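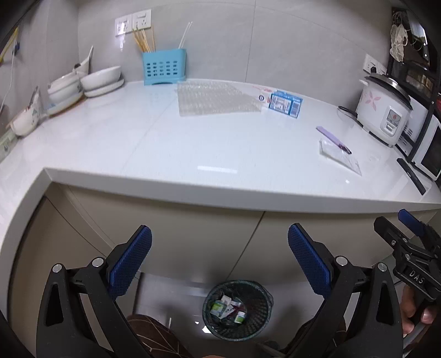 26 August 2018

Kitchen again. The plan from Carmela Ferraro was to clear packaging off the counter and into the mesh wastebasket, one item per episode, with the two hand-held grippers. No arm in the loop. I move the tools, the recorder takes pose and finger width, and the policy gets trained on that later.

Started late. The left tool would not hold its zero: closed pads read 4 mm open, then nothing, then 4 mm again. Samuele thinks it is the encoder cable. I reseated it, ran the open-close check 17 times and got the same value each time, so I left it alone.

Notes on the work itself:

- Thin flat film is the worst object. The pads close on it but the tips have to touch the counter first, and with a glossy top the contact is hard to feel through the handle. A shallower approach, tips nearly parallel to the surface, did better than coming straight down.
- Bubble wrap is easy to grasp and hard to release. It clung to one pad several times. I have been opening wide and waiting a beat before pulling out. Mogens wants no shaking at the basket because the policy will copy it, and I agree.
- Small cartons are fine if I take them across the short side. If a carton is sitting at an angle I now turn my wrist before I start down, not on the way.
- I keep leaning in to see the drop. This swings the tool camera off the basket at the moment it matters most. Stand further back tomorrow.

Target was 100 usable episodes. I did not get there. Two of the early runs have a tracking jump when I turn from the counter down to the floor; the wall tile is plain and the glare off the counter can't be helping. Burgi Kälin will try the Cesex filter on them before we throw them out. The Pilletgate set stands at 1,791 before today's are added.

Asked Inmaculada whether the rice cooker, the chopsticks and the rest of the kitchen things should be put away for the next batch. She says leave them — the clutter is the point, and the last model trained on a bare counter went for the wrong object as soon as anything else was near it. Fine, but I would like to vary where the wastebasket stands.

Right thumb sore from the trigger. Swap hands after every block. Charge both tools and bring the spare cable.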